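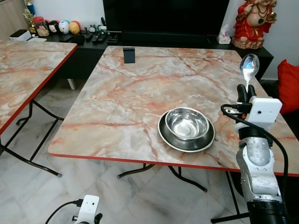 Is a small square folding table sturdy enough to eat at every day?
For one or two people having soup, rice or a plate of pasta, it does the job fine. For a family roast with serving dishes, get something bigger.

Okay, so, the table! I bought the Nudach square folding table in the pink marble pattern back in October, after my old kitchen table went to my cousin, and then I liked it so much I went and got a second one (same pattern, of course, I wasn't going to mix). So this is a review of 2 tables, really, but they're the same table.

Let's start with the top, because that's why anybody buys this one. It's a glossy pink and white marble print with orange and gray veins running all over it, and a thin red edge band. In the listing the red looked almost brown. In my place it's RED. I was a little thrown at first and now I think it's the best part. My sister says it looks like a diner that sells birthday cake, and I'm taking that as a compliment.

I eat at it every day. Breakfast is usually a bowl set on a steel plate so I'm not putting a hot bottom right on the print, with my phone on its little stand toward the back so I can watch my shows. There's room for all that and my elbows too. Two people across from each other is comfortable if you keep the middle clear. Three is a squeeze, and somebody's glass is going to end up on the counter.

Cleaning is easy. Damp cloth, a drop of dish soap, done. The gloss does show fingerprints when the afternoon light comes in low, and dried tea leaves a ring you'll only notice from the side.

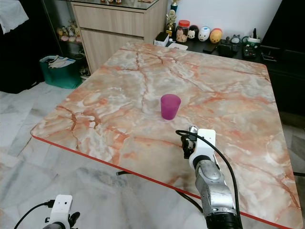
I only use plastic cups on it when my nephews are over, and they've knocked over plenty of juice. I wipe along the red band with a corner of the cloth after every spill and so far it hasn't lifted anywhere. The folks at Rivadeneyra (the store where I picked mine up) told me to watch that seam, so I do.

Now the legs. They're black metal and they cross underneath, and folding them is simple once you've done it a few times. Mine was stiff the first week. On my tile floor it stands level, but if you lean hard on one corner you'll feel it give a bit. I wouldn't clamp a pasta maker to it. I did try chopping a squash on it and moved to the counter pretty quick!

My neighbor Yaneth Betancur has the Trakum one, plain white, and we compared them over coffee. Hers is heavier and wobbles less, and it's also a pain to carry up the stairs. I can tuck mine under one arm and get the door with my other hand.

What I'd change: a rubber pad where the legs meet the top, and a latch to keep it shut when it's folded. I'm using a hair tie for now.

Would I buy it again? Well, I did. Four stars, and if they ever do it in green I'm in trouble.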